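Sala 児童書賞データ README

最終更新 January。書きかけ。急ぎで公開するので抜けあり、あとで直す。

概要

児童書・絵本の文学賞について、候補作と受賞作を一つの表にまとめたもの。元は書店の告知、図書館だよりの切り抜き、出版社の案内文。手入力と一部自動取り込みの混在。収録は1274件。1件=一つの作品が一つの賞の一つの部門に入ったこと。同じ本が二つの賞で候補になれば2行になる。本の数ではないので注意。

管理は Ashwin Chowdary。原簿は Bruvik(閲覧用の目録)から書き出し、Umport という取り込みスクリプトを通してある。Bruvik 側の画面表示とは列の順番が違う。

入っているもの

works.csv 本体。文字コードはUTF-8、BOMなし。Excelで直接開くと化ける。
awards.csv 賞の一覧。57賞。終了した賞も含む。
people.csv 作者、画家、訳者。同名の別人は枝番で区別。
notes.txt 判断に迷った行のメモ。整理してない。読みづらいです。

列の説明(works.csv)

work_id 通し番号。欠番あり、詰めない。
title 表紙のとおり。副題は全角スペースのあと。
title_yomi ひらがな。絵本はもともとひらがなの題が多いのでtitleと同じになる行もある。
award_id awards.csvと対応。
category 絵本/低学年/高学年/YA/ノンフィクション。賞ごとの部門名をこの五つに寄せた。元の部門名はcategory_rawに残してある。
result 候補/最終候補/受賞/特別賞。
illustrator 絵と文が同じ人の場合も空欄にしない。必ず入れる。
translator 翻訳作品のみ。
source 告知の種別。URLは入れていない、切れるので。

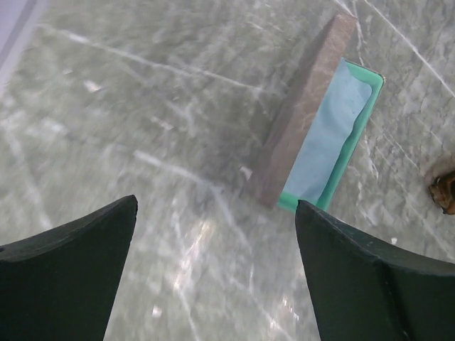 選定の基準

対象は紙で刊行された児童書に与えられる賞だけ。電子のみの作品は外した。学校単位の読書感想文コンクールも対象外。書店員の投票で決まる賞は入れた。自治体の賞は、候補作の一覧が公開されているものに限る。

候補が発表されず受賞作だけが出る賞は、resultがぜんぶ「受賞」になる。受賞率を計算するときはここで必ずひっかかる。awards.csvのhas_shortlistが0の賞を先に落としてから集計してください。

部門の寄せ方について。幼年童話は低学年に入れた。文字なし絵本は絵本。写真絵本は悩んだが、category_rawに「ノンフィクション」とあればそちら、なければ絵本。賞によって揺れる。同じ本が賞Aで絵本、賞Bでノンフィクションということが起こるけど、これは間違いではなくて賞の側の判断をそのまま写したもの。

画家の扱い。古い告知だと文の作者しか載っていないことがあり、その場合は本の奥付で補った。奥付を見られなかったものは「未確認」と入れてある。空欄との区別をつけたかったので。ここは30行残っている。持ってる人、教えてほしい。

読み仮名は手で入れた。固有名詞の読みに間違いが残ってるはず。
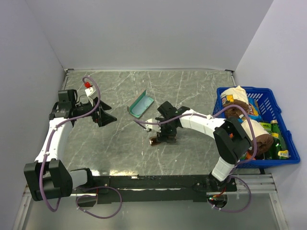

Ashwin Chowdary からは、特別賞を受賞と同じに数えるのはやめたほうがいい、という指摘。審査員ひとりの推薦で出る賞と、合議で出る賞が混ざるから別の値のまま残すべき、とのこと。そのとおりなので、v2から「特別賞」を独立した値にした。v1を使っている人は受賞の数が減って見えます。

確認のしかた

乱数で100行を抜いて、告知の原文と目で突き合わせた。見たのは題、作者、部門、結果の四つ。見つけた誤りはその場で修正、notes.txtに記録。残りの行は取り込み時の機械チェックのみ(必須列の空欄、IDの重複、resultの値)。全数確認はしていない。

よくある誤りは二つ。シリーズ名が題に混ざるもの。それから、上下巻の片方だけが候補になっているのに両方の行がある場合。後者は見つけしだい消している。

使いかたの例

賞をまたいだ候補作の重なりを見る。絵本部門の画家を年ごとに数える。翻訳作品の割合を出す。図書館の選書会議の下資料にもどうぞ。Dratutetti(貸出用の棚札を作る小さいツール)はこの表をそのまま読める。列名を変えると動かなくなるので変えないこと。

向いていない使いかた。本の良し悪しの順位づけ。賞の数で作家を並べるのもおすすめしない。賞が多い年代と少ない年代があるし、昔の候補作は告知じたいが残っていなくて抜けが多い。売れ行きの数字は入っていない。聞かれることが多いので書いておく。

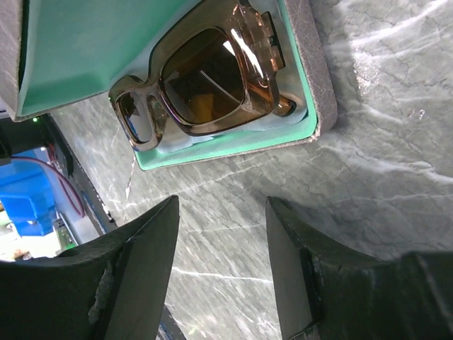 図3 作業台、ケースとサングラス

既知の問題

・旧字の作者名、新字にしてしまった行がある。戻す予定。
・共同受賞の行にフラグがない。award_idと年が同じでresultが受賞の行が複数あれば共同受賞、と読んでください。
・yearは授賞式の年。刊行年ではない。刊行年の列はまだ無い。
・カテゴリの「YA」が一部「ヤング」のまま。Umportの置換もれ。
・people.csvの枝番、訳者だけ振り方が違う。統一してないい。

ライセンスと連絡

表そのものは自由に使ってよい。書影、あらすじ、選評の文章は含まない。再配布するときは版の番号を書いてください。v1とv2が混ざると特別賞の行で食い違う。

訂正はwork_idと正しい値、根拠(告知か奥付か)をセットで。まとめて送ってもらえると助かる。返事は遅いです。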